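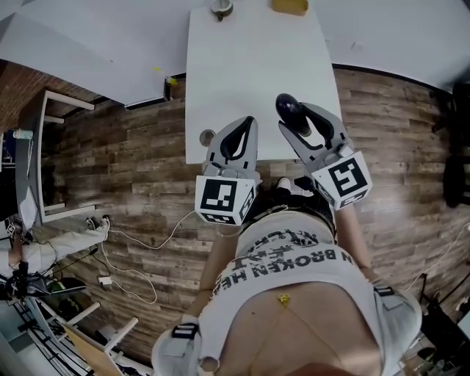 Comparing two finger pads on hand-held grippers

Guides > Grippers > Finger pads

Mount a marker cube on the back of each gripper, with a different pattern on each side. Black rubber pads are our baseline.

1. Clear the near edge of the table and set the test object there.
2. Close the right gripper on the object and lift it. Keep the left one open and near the table edge.
3. Hold for 90 seconds, then set it down.
4. Repeat with the Gostier pads, same object, same hand.
5. Write down every slip, even small ones.

Rounded, glossy objects show the difference fastest. Keep both cubes facing up while you move, or the tracking drops out and the run has to be done again.

Questions: Florence Caron, Stotley bench, ext. 225 | © Mokoena | Back to top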